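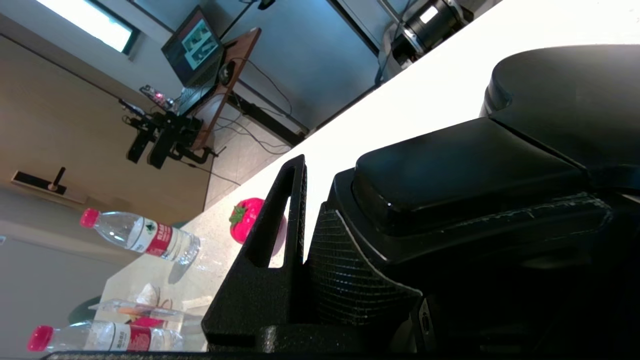

Search posts, tags and people

Robot Learning > Manipulation > Evaluation and test design

Wrist camera policy does well until the counter is rearranged. Is my test wrong or is my model wrong?

Bergþóra Kárason

I'm working on a pick and place policy at Leltwood and I have got stuck on how to test it fairly. The task is short. There is a small red toy on a speckled countertop, with ordinary kitchen things near it, and the gripper has to close on the toy, lift it and put it down on a marked spot. The policy sees wrist camera images and the gripper opening, nothing else. There is no overhead view and no depth. I trained it with Femedus on the default image settings, apart from turning random cropping off, which I'll come back to.

When I leave the counter the way it was during the demonstrations, the policy nearly always manages it. When I rearrange things between trials it gets much worse. I ran 43 trials with the layout changed each time and it succeeded in 16 of them. A success means that the toy ended up on the spot and the gripper let go. I didn't give half marks for lifting it and dropping it.

My first thought was that I hadn't collected enough demonstrations. Then I went back through the failed trials and a lot of them looked odd. The gripper comes down with confidence, at a sensible speed, and closes on bare counter. It doesn't hesitate or hunt about. In several of them the toy is plainly in view the whole way down. It looks as if the policy is going to where the toy would be if the kettle and the bottles hadn't moved.

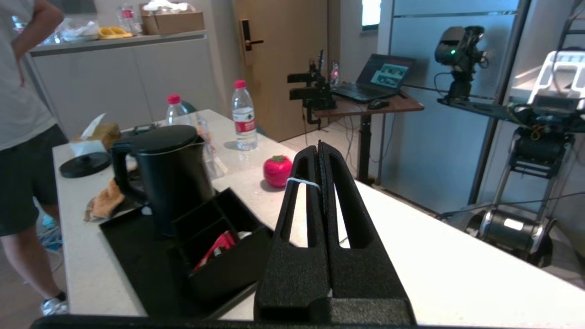 The demonstrations were all collected with the tray and kettle on the same side of the counter. I did move the toy, but I now think I moved it over a fairly small patch, and always with the big dark things on one side of it. So a model could get a good loss by working out where the kettle is and stepping across from there. The toy is small in the image and the kettle is not.

The room shows up as well. With the camera at the wrist you see a long way past the counter: the desk with the laptop, the door, sometimes a person standing behind the counter. Those don't move much from one demonstration to the next, except the people. I had always treated the room as noise, but a desk that stays put is a good landmark.

I turned off random cropping because an earlier run seemed to place the toy less accurately with it on. That was a feeling from watching a handful of trials and I didn't write any of it down.

What I would like to know:

How do I find out whether it is using the toy or the surroundings, without collecting everything again? Is one pool of mixed-up layouts a reasonable test, or should I change one thing at a time? And a colleague wants me to black out everything but the counter before training. Has anyone done that and been glad of it?

I can collect more demonstrations, but I have the arm only in the mornings and I'd like to know what I am collecting before I start.

7 people are following this

Oddvar_T

Had the same thing. Get more data. We doubled ours and it went away. Also turn cropping back on, it's on by default for a reason.

3 found this useful

pellwright

I'd hold off on collecting more until you know what is going wrong. If you gather twice as many demonstrations with the kettle on the same side, you will have twice as much evidence for the shortcut.

Your description of the failures is the most useful thing in your post. A policy that can't find the object usually dithers above the counter or stops short. One that goes down smoothly and shuts on nothing has found something, and it's the wrong something. I wouldn't call it proof, but I'd put money on it.

You can test it in a morning with no training. Keep the policy as it is and run these in blocks.

Block one. Leave the tray, the kettle and everything else exactly where they were for the demonstrations and move only the toy, to places outside the patch you used. If the gripper goes to the old patch, you have your answer.

Block two. Put the toy somewhere it has handled many times and move the kettle and tray. If the gripper shifts along with them, note which way and how far. I measure it with a ruler on the counter, from the point where the fingers closed to the middle of the toy. A plain success or failure mark throws that away. If the misses point the same way as the kettle moved, that is far stronger than a low score.

Block three. Take the toy off altogether. People skip this one. A policy that is really looking for the toy should behave differently when there isn't one. If it comes down and closes exactly as before, it was never waiting to see the toy.
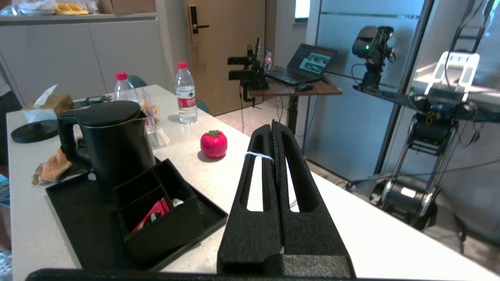
Fingertips nearly together over the counter, with the kettle and organiser on the tray behind.

A view like that one is worth staring at for a minute. The gripper is in the lower part of the image and the fingers hide some of the counter between them and the camera. Depending on the angle, they may also hide the toy in the last part of the approach. If your demonstrations include many steps where the toy can't be seen, the policy has to use whatever is left, and what is left is the kettle, the bottles and the desk. Go through a few demonstrations and mark the step where the toy disappears from view. If it goes early, giving the policy a short history of images may do more for you than any amount of masking. I use two images, the current one and one from a bit earlier. More than that and I began to get a different problem, where the policy copied its own last movement and carried on with it.

On the pooled test: keep it, but report it separately. The pooled figure tells a reader how the thing copes with a messy counter, and that is a fair thing to want to know. It doesn't tell you why it fails. Sixteen out of 43 could be a policy that's a bit poor everywhere, or one that is perfect whenever the kettle happens to land near its old place. Do you have notes of where the kettle was in each trial? If you saved the images you can sort them after the fact. Go by the first image of each trial, before the arm has moved.

I wouldn't black out the background as a first step. I tried it on a drawer task. The mask was made with Bronamier, which tracked the counter edge well enough in slow parts and lost it whenever the wrist turned quickly. The policy then learned from masks that flickered, and on the arm they flickered in different places. I spent longer fixing the mask than I'd spent on the policy. In your case it would also leave the kettle in, as the kettle is on the counter, and the kettle is your main suspect.

When you do collect again, draw up the layouts beforehand. I write the positions on cards and shuffle them. If I choose by eye I always put the object in a comfortable place with the clutter out of the way of the gripper, and I don't notice I'm doing it. Have some layouts with the tray on the far side, some with no kettle, and some with another red thing nearby.

12 found this useful - 2 replies hidden

hallam_k

Agree with most of pellwright's answer. I'd add something on the room, as I think it's being let off lightly.

With a wrist camera the background changes a great deal as the wrist tilts and turns. It isn't a fixed backdrop like it would be from a camera on a tripod. That cuts both ways. It gives the model a lot of variety for free, but it also tells the model which way the wrist is facing, and from a desk and a door it can work out more or less where it is in the room. After that it doesn't need the counter at all if the toy lives in a small patch.

The cheapest check I know is to turn the whole job round. Use the same objects in the same arrangement relative to each other, but start the arm facing another part of the room, so that the far side of the image is filled with something it has seen less of.

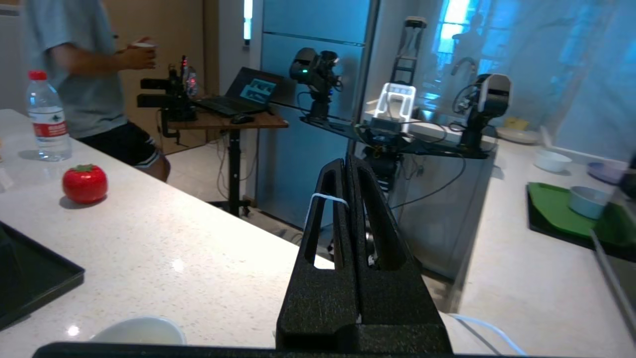 Refrigerator, window and the second counter with its bowls and tray in the background.

If it does as well facing that way, I would stop worrying about the room and go after the kettle. If it falls over, you have two shortcuts to deal with and you should find that out before you plan the new collection. Bright windows are their own trouble. Ours washed out a good part of the counter at certain hours, and I had a policy that worked until late morning and then got steadily worse. Note the time of day next to each trial. You said you only have the arm in the mornings, so you may have trained and tested in one kind of light without meaning to.

About cropping. I'd rerun that comparison properly before believing either your impression or Oddvar's advice. Random crops shift the image about, and a large crop can push a small object out of it when it sits near the side. I keep the crops small. Same demonstrations, same seed, same list of layouts, cropping on and off, and the person resetting the counter shouldn't know which policy is loaded. That last part matters more than it sounds. I caught myself putting things back more neatly for the model I liked.

There is a write-up of the block design in the Tsang notes on clutter tests, in the part about paired layouts. The idea is that every layout is run by both policies, so you compare them on the same counter and don't need so many trials. It's a bit dry but the score sheet at the back saves an afternoon.

5 found this useful

Bergþóra Kárason

Thanks, all three. I did have the first images saved, so I sorted the 43 by eye this evening according to whether the kettle was on its old side or not. Most of the successes have it on the old side. I haven't done the toy-removed block yet and I'll run that first tomorrow morning, then the one with only the toy moved. The ruler is a good idea. I was only writing yes or no.

I'll leave masking alone for now. On cropping, I still have both sets of weights, so I can do the comparison with somebody else resetting the counter. I'll post the miss distances here when I have them.

2 found this useful

Tags: wrist-camera, imitation-learning, evaluation, clutter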